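Sorting a divided tray on a small round table. Quick version, written 2023-01-15, will tidy up the wording later. Maybe.

## What you need

- a tray or basket with sections
- a round table with a cloth on it
- one upright stand for anything that hangs
- a small box, lid optional
- paper and a pencil
- a bin within reach

Mine came from Kullow, 27 quid with the stand. The Tevusum one is deeper but the dividers wobble. Your choice.

## Step 1. Empty it

Everything out. Onto the cloth, not the floor. Shake the crumbs and fluff into the bin, wipe each section with a barely damp cloth, leave it to dry. Don't soak it, light wood goes furry.

Cloth first, by the way. Let it hang in its folds, no need to iron. Just check teh top is flat where the tray sits.
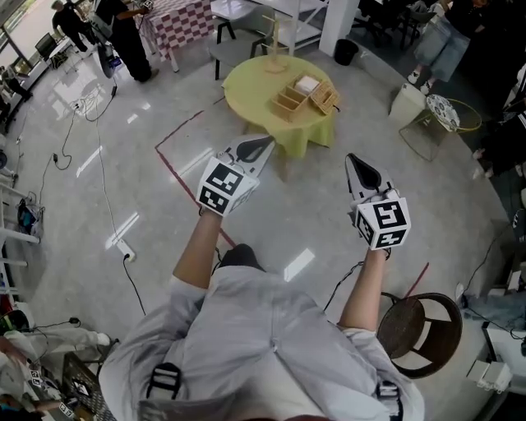
Darragh Daly wrote in to say he skips the cloth altogether and puts a cork mat under the tray, as his cloth slid off twice and took the lot with it. Fair enough. Mat under the cloth works as well.

## Step 2. Make piles

Quick piles, don't think too hard.

- use it daily
- use it sometimes
- belongs in another room
- no idea what it is

The last pile gets 2 minutes. Then bin or drawer. I had a Rizzi key from a suitcase we gave away in October, kept it all that time for nothing.

Stand back before you go on. Ceiling lights on if the day's dull, small dark things vanish at the bottom of a section otherwise.
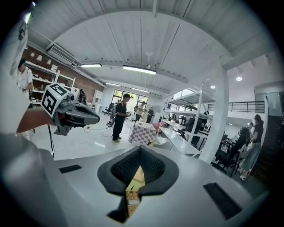 Does it matter which pile goes in first, asks Maeve, or can you fill it any old how? Daily pile first. Nearest section to your hand. The rest can go in any old how, yes.

## Step 3. Fill the sections

One sort of thing per section. Heavy bits at the back, flat bits at the front. Stop when a section is three-quarters full, or you'll be digging again within a week.

Too many little bits? Put them in the small box, then the box in a section. Cuts down the rattling too.

Anything left over goes on open shelves for now. Lowest tier you can reach without bending, spare trays above. Mine hold 430 g jars on the bottom and nothing breakable higher up. Don't buy more shelves to avoid sorting, I've done it.

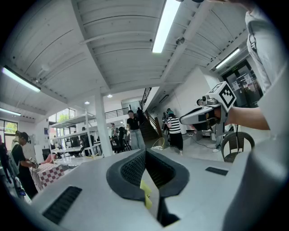

*Tall white shelving by the windows, good for overflow.*

## Step 4. The stand

Hanging things last. Stand goes behind the tray so you aren't reaching over it and catching your sleeve. Long chains or ribbons on the top bars, short loops lower down if yours has lower bars. Mugs are fine on a sturdy one, test with one mug before you load it up.

Turn it now and then so the weight is even on both sides. Clolomport do a stand at 88 with a weighted base, nice but I woudn't bother.

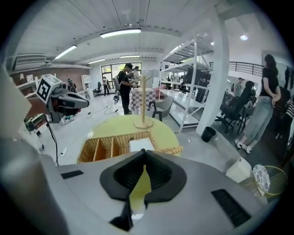 Keeping it sorted is mostly down to where the small stuff lands. Give it one home and leave that home alone. The white box lives in the right-hand compartment of the basket, stand at the back of the table, and that's how I'd set out yours if you're right-handed. Swap sides if not. Paper label in each section until everyone in the house has learnt it, pencil so you can change your mind.

Redo the daily section once a month. Ten minutes, less if you've been good.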